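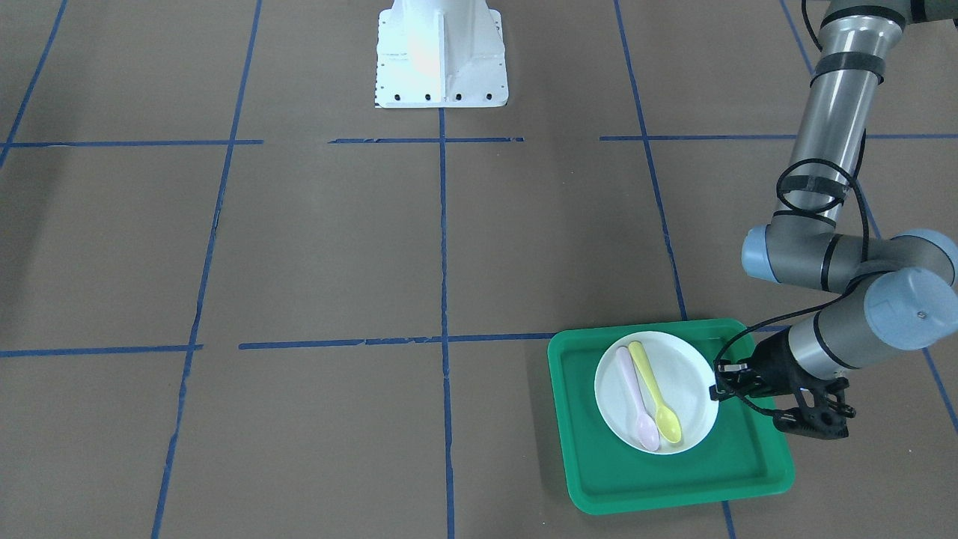
Left arm at the dish, two spoons, green tray, taped floor grid.

Grallesell open day recordings, data card

Recorded at the Cudau workshop during the public demonstration. Card last edited 2023-10-13.

Contents: 159 episodes kept out of 1054 attempts. Visitors were told the arm "handles tableware." I would read that as plastic spoons, one dish and one tray, under Grallesell's own lights. 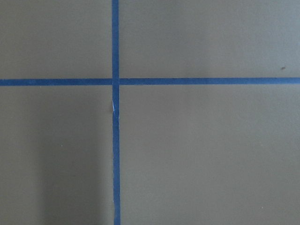

The blue tape is laid by hand and the lines wander. Do not use it for calibration. Karimi's notes call the cells uniform; measure them before you believe it.

Known problems: success labels were entered by the demo staff, who wanted successes. Fumura rechecked 13 episodes and disagreed with several.

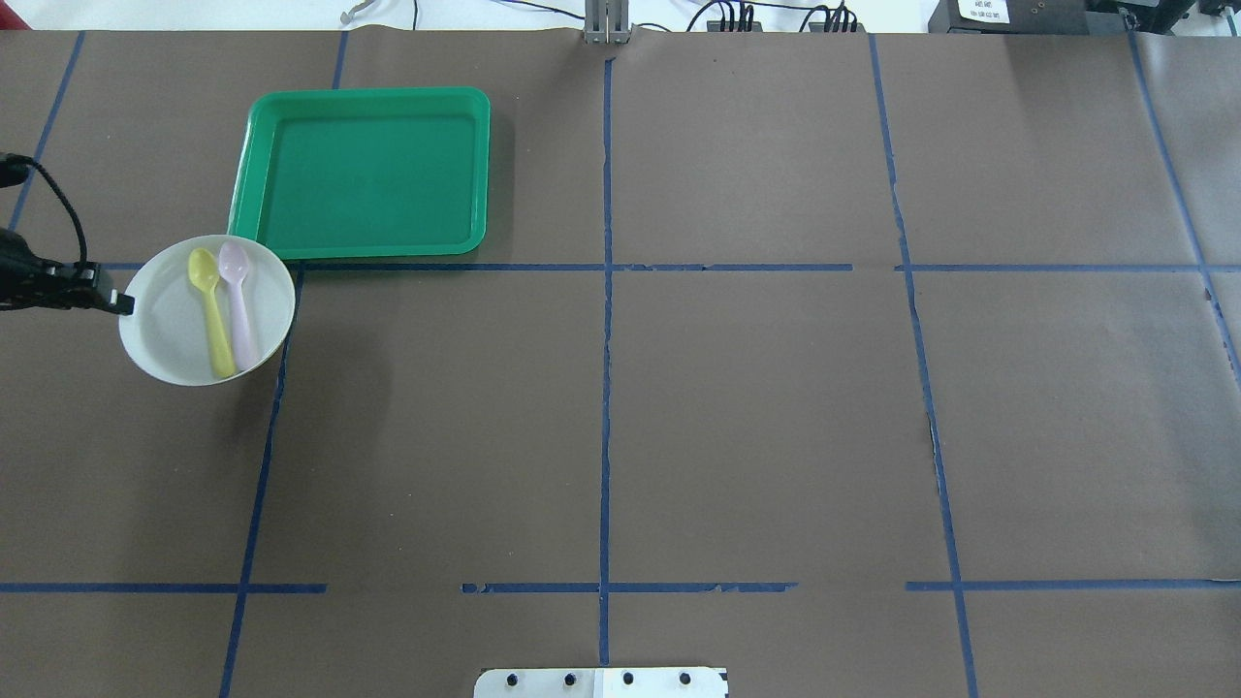 No baseline was run, and no visitor got to choose the objects. The claim of 2000 hours without a fault came from a poster, and I have not seen a log for it. A second release is planned for December.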